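Ticket: hooks pulling out of pegboard, Filali wall, bay 8
Opened: August 24, 2024
Status: closed, monitoring
Product: Stavis hook set, white

Reported problem: hooks tilt forward under load and drop out of the panel when a tool is lifted off. Worst along the lower edge. Panel is flush to its backing, fixed at the corners only.

Check 1. Hook seated with the rear tab fully behind the panel. Still tilts. Tab is bent short on 6 of the hooks from the same bag.

Check 2. Swapped in Ivlow hooks of the same nominal size. They go in but will not turn upright. Clearance behind the panel is too small for the longer tab.

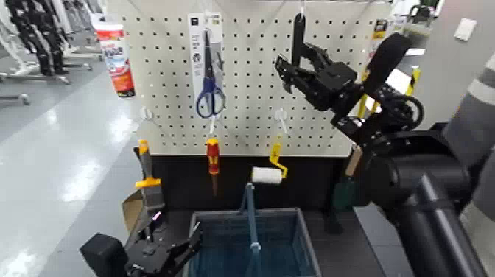

Clearance was the cause for both hook types. Panel removed, spacers fitted behind it, corner screws replaced with longer ones, center screw added. Stavis hooks with short tabs discarded. After refitting, tools were rehung with the wide ones kept apart: the putty knife at the left, the screwdriver next, the paint roller further right. The roller puts the most leverage on its hook and should be the first one checked. Carded scissors stay near the top. The blue basket stays on the black counter under the board and is not to be hung.

Load test: 1000 g on each lower hook for 60 minutes. No tilt, no movement at the tab.

Follow-up: recheck in October. If a hook leans again, look at the center screw before replacing the hook.

Comments (3)

buteo_bench: Same fault on our wall. Washers behind the corners fixed it, no spacers needed.

pegrow: Which length of screw did you go to?

buteo_bench: Depends on the spacer. Measure the stack first.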